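The Reading Table at Renden Gets a Tidy

Shagufta Bhutto has looked after the reading room for six winters now, and she will happily talk for an hour about where a magazine ought to live.
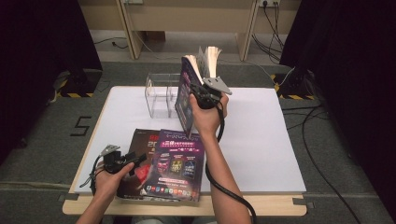 Emlyn Gittins would have every magazine standing up, spines out, and he has told her so more than once. Lying flat, according to him, they get buried, and then people stop looking for them.

Shagufta laughs when I bring this up. "Emlyn may be right about the ones with a good stiff spine," she says, pouring us both more tea. "But a thin magazine on its own just slumps, poor thing, and by Thursday it has a curl in it you'll never get out. I'd sooner have them flat, with a bit of overlap so you can still read the titles. And the covers are half the fun! All those reds and purples, somebody worked hard on those."

Books are a different matter. She likes them upright, in something with dividers, and she has grown very fond of clear acrylic boxes for the job. You can see what's in them from across the room, she says, and a damp cloth is all they ever need. Her one complaint is that paperbacks lean if the compartment is too wide, and then the pages start to splay at the top (she shows me with her fingers, like a fan opening).

"I fill the gap with another book. Another book does it."

We get onto the table itself, and the white board she likes to work on when she's sorting. It began as a way to protect the wood, she tells me, and then she found she could spot a stray subscription card or a loose page on it straight away. She goes through the whole lot every 90 days, and it takes her 2 hours if the phone stays quiet.

And what happens to the old issues? Shagufta sighs at that one. Most go to Elis Vaughan, who wants them for collage, though she admits there are 3 she has been meaning to pass on since February and keeps rereading instead.

"I put them in the bag," she says, "and then I take them out again with my lunch."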